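Okay, a longer one from me tonight, so get comfortable. A few of you asked how the robotics club is doing since I stopped posting in May, and the answer is that we got busy!

The short version: our student project this year is called Skellen, and the goal is a robot that can set and clear a tea table. We picked it because everyone in the club has cleared a table at some point in their life and so everyone has an opinion.

Before it can do anything by itself, it needs to be shown. So we pick up the hand-held grippers and do the job ourselves, over and over, and the recordings go into training. Our target for the year is 600 demonstrations. As of this afternoon we have 131.

I know, I know, 131 is a long way from 600. But the first 51 took us the whole first month, mostly because we kept changing our minds about where a run should start. (Hands at the table edge, jaws open. It's settled. Please don't reopen it.)

We're entering the Murkow Challenge again with this one. Last year we went in with Lorkurska, our sorting robot, and came home with a very nice certificate and a long list of things to fix. I still love Lorkurska. She is on a shelf in the Widmer building and I say hi to her every time.

What I didn't expect is how much the students would argue about dishes. Plates are hard! A cup gives you a handle or a wall to grab, but a flat plate gives you a rim and not much else, and you have to come in low without shoving the whole thing across the cloth.

Also, patterned tablecloths. One of our newer members said we should train on a busy one early, on the theory that plain cloth makes everything too easy for the model. There was some grumbling and then we all agreed she was right.

So that's the cloth we've been on lately, and I've grown fond of it. Big flowers everywhere, cups and dishes on top – it feels more like visiting an aunt than going to a club meeting.

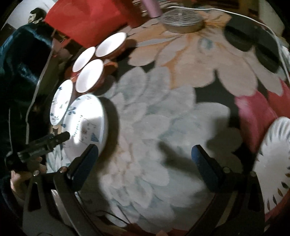

Gripper view from the Skellen table. Jaws open, cups and dishes on the left, flowers everywhere.

Next up is the boring part, going back through the recordings and tossing the bad ones. I've promised snacks. If we lose too many I'll be back here complaining, you've been warned.

And if you're local and have mismatched cups or saucers you don't need, we'd love them. Chips are fine – we aren't fancy. Send me a message and I'll come by and get them.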